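Visit to the Distow glove works

Posted January 3, 2024

I had wanted to see the glove works at Distow for years, having worn their gardening gloves through two allotments and a hedge-laying course. They open the doors a handful of times each year and I got a place on the morning tour. It costs 4 pounds, payable at the gate, cash only.

Distow is an awkward place to reach without a car. I took the train to Skistlow and then the number 48 bus, which drops you at the bottom of Mill Lane. From there it is a steep ten-minute walk. The entrance is on the side away from the road, past the loading bay, and there is only a small sign.

We began in the leather store. The hides arrive already tanned and are sorted by thickness and by how much stretch is left in them. Goatskin goes to the finer gloves and cowhide to the work gloves. The smell is strong at first but you stop noticing it. Our guide let us handle two pieces that looked the same to me, one of which pulled out a good inch further than the other. The stretch has to run across the hand, so a skin laid the wrong way makes a glove that grows longer and never fits.

Cutting is still done partly by hand. The older method, called table cutting, means damping the leather, pulling it out over the edge of a bench and trimming it to a card pattern. The work gloves are stamped out with press knives, and the press room was the loudest part of the visit. Ear defenders are handed out at the door.

The sewing room is upstairs, with good north light. Thumbs go in first, then the strips between the fingers, which are called fourchettes, and the side seam is closed last. One of the machines is a Dogar, bought second-hand and kept for heavy cuffs. A good machinist can finish up to 60 pairs of the plain pattern in a shift.

After sewing, each glove is pulled over a heated metal hand to take out the creases – this is called ironing, though no iron is involved. The hands come in every size and some are very worn at the fingertips.

The tour ends in the long room, where there are old pattern books, and a case of military gauntlets.

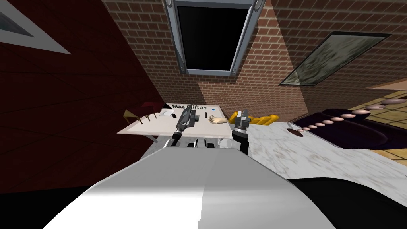 Computer-rendered view of two robot arms over a table, with a pale hand-shaped object beside the right gripper.

The shop is next to the long room. Seconds are kept in bins by the window and are worth going through, as most of the faults are only marks in the grain. I bought a pair of unlined goatskin gloves and a tin of Flernetik leather balm. The tearoom was closed, so bring something to eat.

The tour took 149 minutes by my watch, most of it standing, and there is no lift to the sewing room. The next open mornings are in March and places are booked through the works office.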